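Bottled fruit tea

Bottled fruit tea is a ready-to-drink beverage made from brewed or extracted tea, water, a sweetener and a fruit flavoring, sold in sealed plastic bottles or in cans. Peach, lemon and lychee are common flavors. It is usually shelved with soft drinks, and in sugar content it often belongs there, whatever the word "tea" may suggest to the buyer.

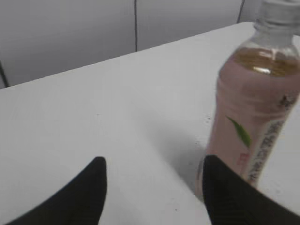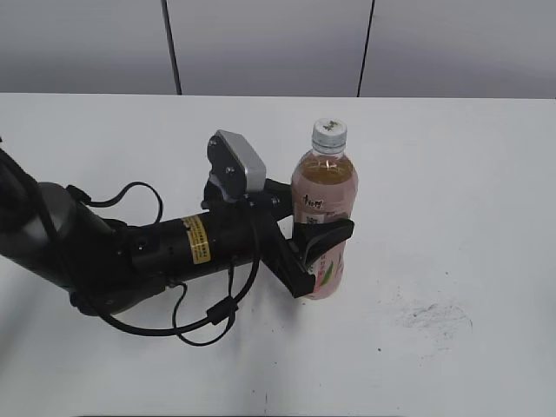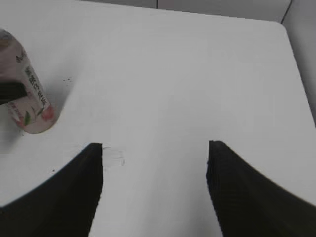
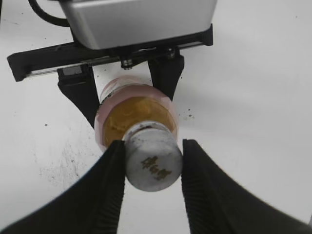

Label design in this category follows a few conventions, and the claims made for them deserve some caution. Trade writers like to say that color tells the shopper the flavor before any text is read: yellow for lemon, pink for peach or lychee, green for unsweetened. It works until two flavors share a color, as peach and lychee regularly do. A second convention is the clear shoulder. In the second picture the pink wrap covers the middle and lower part of the bottle and leaves the upper part transparent, so the level of the pale amber-brown liquid can be seen above the label. Manufacturers describe this as openness about the product. It shows the color and the fill, and tells a buyer very little about how much tea went in. The green leaf near the bottom of the same label is a standard device too, and a leaf can be printed on a drink with hardly any tea in it.

Composition

Most bottled fruit teas start from one of three bases: leaf brewed in large tanks, a liquid concentrate, or a soluble powder. Labels seldom make the difference plain. "Real brewed tea" generally means that some brewed tea is present, and how much is left open. Acids such as citric acid are added for taste and to help the drink keep, and vitamin C is often included to slow browning. Its appearance on the front of the pack as a health benefit came later.

The fruit portion varies more than any other. Some products contain juice, many contain flavoring alone, and a picture of fruit on the package settles nothing either way. Rules on this differ from country to country.

Color is a poor guide to strength. Black tea, oolong and roasted green tea can all give an amber drink, and caramel coloring can bring a weak brew to the same shade.

Packaging

The usual bottle is PET, a light plastic that is easily dented when filled warm unless the walls are made thicker or shaped with panels. Hot-filled bottles therefore tend to be heavier than those filled cold under sterile conditions. Caps are generally screw caps, with ribbing for grip and a band that separates on first opening. White and pale caps are common, and many carry a logo or a few printed characters on top, which can be read when bottles stand in an open crate.

Full-length wrap labels and shrink sleeves allow more printing but complicate recycling when the sleeve is a different plastic from the bottle. Perforated strips were introduced so that people could tear the sleeve off before disposal. How many do so is poorly documented. A collection study at the Siler sorting plant logged 2,839 tea bottles over one November and found 482 with the label removed; the report called this encouraging, though it comes to about one in six, and there was no earlier figure to compare it with.

Taste claims

Comparative tastings are frequently cited in advertising. The best known in the trade is the Hegarty tasting, in which 1,363 shoppers tried a peach tea made by Isero beside one made by Kutilum. Isero was preferred, and has said so on its bottles ever since. The packaging historian Philomena Buckley has pointed out that the two drinks were served at different temperatures and that the Isero sample was the sweeter one. When Hegarty repeated the test with 111 people and plain cups kept at the same temperature, the preference nearly disappeared. The second result has not been printed on any bottle.

Claims about freshness are harder still to check. An unopened bottle keeps for months at room temperature, and flavor loss in that time is gradual, with the fruit note usually fading before the tea. Light speeds this up, a point rarely mentioned alongside the praise for clear bottles.

Serving and storage

The drink is mostly taken chilled, straight from the bottle. Once opened it should be kept cold and finished within the time given on the pack. Sediment in a brewed product is normal and can be mixed back in by turning the bottle over once or twice – shaking only makes it foam. A bulging bottle or a hissing cap on a still tea is a sign of spoilage, and the contents should be thrown away.

See also: Iced tea; Oolong; PET bottle; Shrink sleeve; Soft drink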